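3.2 Luminance across the viewing angle

We tested two laptop privacy films, one from Doson and one from Wukcombe, on the same 200-nit display. Readings were taken on the Rommont bench in a dark room, with the screen fixed and the meter moved by hand along the arc.
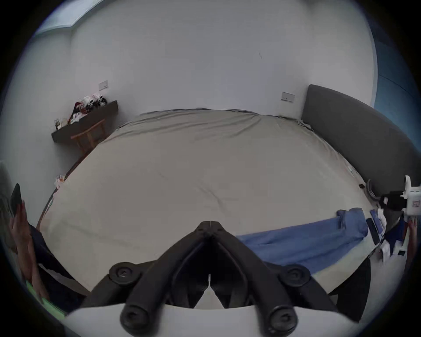
Last modified: June 2024

Straight on, the Doson film passed more light than the Wukcombe film. Past 30 degrees to either side both fell off quickly, and at 60 degrees large text could no longer be read. We took the mean of 697 readings per film – repeats with a visible air bubble under the film were dropped.
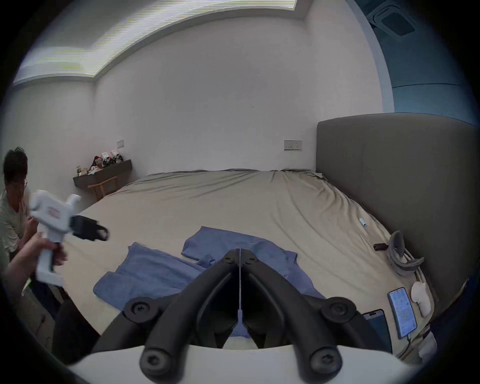
The Carnegie film used in our October pilot is left out of the means, as it was cut for a smaller screen and left a strip of the display uncovered.

Figure 2. A bed with two blue towels and two smartphones, seen past a gripper.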